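Threads > Esi Tetteh > Kitchen counters, a long one

Kitchen counters, a long one
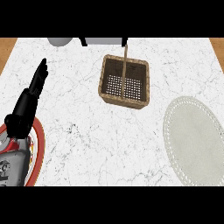 White marble countertop, black bands top and bottom.

1/ We finished the kitchen in Kellmont in March and people keep asking me about the counters, so I'm putting it all in one place. I'm a homeowner who read too much. I don't sell stone and I don't install it.

2/ We went with honed white marble. Honed means it has a matte finish instead of a shine. Same stone, same price at our yard. The shiny kind shows etches a lot more.

3/ Etching first, as that's the part people mix up. An etch is not a stain. Marble is mostly calcite, and acid eats calcite. Lemon juice, vinegar, wine, tomato sauce, some bathroom cleaners. You get a dull spot where the surface was eaten away a little.

4/ Sealer does not stop etching. I'll say it again for my brother-in-law. Sealer slows down liquids soaking in. That helps with stains. It does nothing about a cut lemon left face down overnight.

5/ Stains are color that soaked in. Oil, coffee, turmeric, a rusty can. Those can often be pulled out with a poultice, and I'll get to that.

6/ Cost. The slab yard was Wumbei, out past the rail yard. The first slab I liked was 2000 more than the one we bought. The difference was the veining. I stood there for a long time and then picked the plain one. I don't think about the other slab anymore.

7/ Go see your own slab in person. Ask them to stand it up in daylight. The sample they hand you may have come off a different block and the gray can be a lot warmer or cooler.

8/ Ask for the layout before they cut. Our fabricator, Urila, taped paper templates to the slab so we could move the sink cutout. We shifted it to lose a brown patch. If they won't do some version of this, ask why.

9/ Seams. We have 2. One is at the corner and I can find it with my fingernail. The other is behind the faucet and I forget it's there. Ask where the seams go before you sign anything. Ours weren't on the first drawing.

10/ Edges. We got a plain eased edge. The fancy profiles cost extra per foot and crumbs sit in them. My mother has an ogee edge and cleans it with a toothbrush.

11/ The backsplash quote was another 400 for a short strip of the same stone. We said no and tiled it later. I kind of regret that one. The grout behind the stove is already a different color from the rest.

12/ Daily cleaning: warm water, a drop of dish soap, soft cloth, then a dry cloth. That's it. No vinegar spray. No scrubbing powder. The stone cleaner that came in our welcome kit is fine but the dish soap works the same.

13/ Testing your sealer: put a spoonful of water on the counter and leave it for fifteen minutes. If the stone goes dark under it, time to reseal. Ours lasted most of a year by the sink and longer everywhere else.

14/ Poultice for an oil stain: baking soda and water mixed to a thick paste, spread over the spot, plastic wrap on top, tape the edges, leave it a day. Take off the wrap, let it dry out, scrape it off with something plastic. Repeat. The olive oil ring took three rounds.

15/ Light etches on a honed top can be rubbed back with a marble polishing powder made for honed stone. Read the tub. I used the wrong one on a spot near the toaster and now I have a shiny circle.

16/ Heat. Marble takes heat pretty well but use a trivet anyway. A sudden change in temperature can crack it, and the sealer doesn't love it either.

17/ Somebody asked about Flustov, the engineered stuff. We looked at it. It doesn't etch and you can leave wine on it. It's less happy with hot pans. If you have small kids and hate wiping, I'd look there first.

18/ Would I do marble again? Yes for the baking side, where I roll dough. For the stretch by the stove I'd probably take something tougher. Mixing two stones is normal and the yard will often sell you a remnant for the smaller run.

19/ Replies are open. If you're asking about a stain, say what spilled and how long it sat. I'm no help with granite.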